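### 4.2 Ageing of replacement packs under ordinary use

Laptop batteries are sold by capacity and returned by temperament. Of the 93 replacement packs bought for this study, 19 came from Tindero, whose listing promised a life of 875 charge cycles without saying what would be left of the battery at the end of it. We took the figure as a challenge.

Each pack was charged to full, run down on a fixed load and weighed, the last of these on the advice of a reviewer who suspected that some sellers were economising on cells. Readings were logged on the Kollár bench described in Section 3. The store room at Forkatby was kept at a steady temperature, or at any rate its thermostat said so.

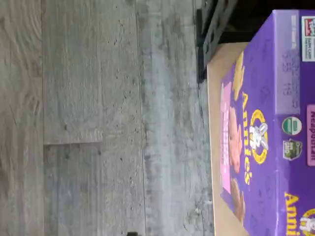
**Figure 4.** Snack box and grey wood-look floor.

The packs fell into two groups. The larger group lost capacity slowly and evenly, as the textbooks would like. The smaller one held up well, reported itself in excellent health, and then switched the laptop off with a third of the charge still showing on screen. We call this behaviour "optimism" in the tables that follow.

Optimism was not linked to price. It was weakly linked to the age of the cells on arrival, in so far as the date codes could be believed — two packs claimed to have been made in the month after we received them. Both were kept in the sample, and both did rather well.
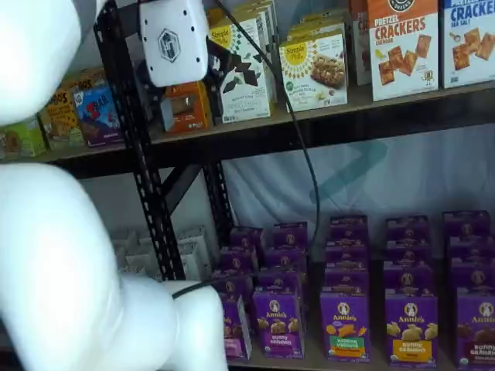 ### 4.3 Gauge error and recalibration

A full discharge followed by a full charge is the usual cure for a confused gauge. We applied it 4 times to every pack in the optimistic group. The first pass removed most of the error, the second a little more, and the remaining two mainly gave us time to write this section.

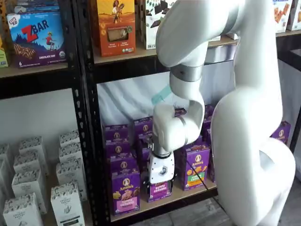 Where the error came back, it did so within a few weeks of light use, and faster in machines left plugged in overnight. The Givbridge charging utility, which limits the top of the charge, slowed the return but did not prevent it. Its display also rounds to the nearest five per cent, so small improvements had to be taken on trust until the bench confirmed them.
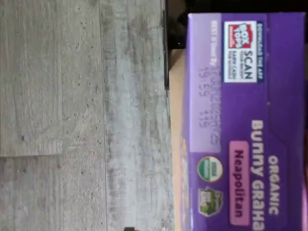

### 4.4 Limits of the method

Our load was constant, and people are not. A laptop that spends its mornings asleep and its evenings on video calls may age a pack quite differently.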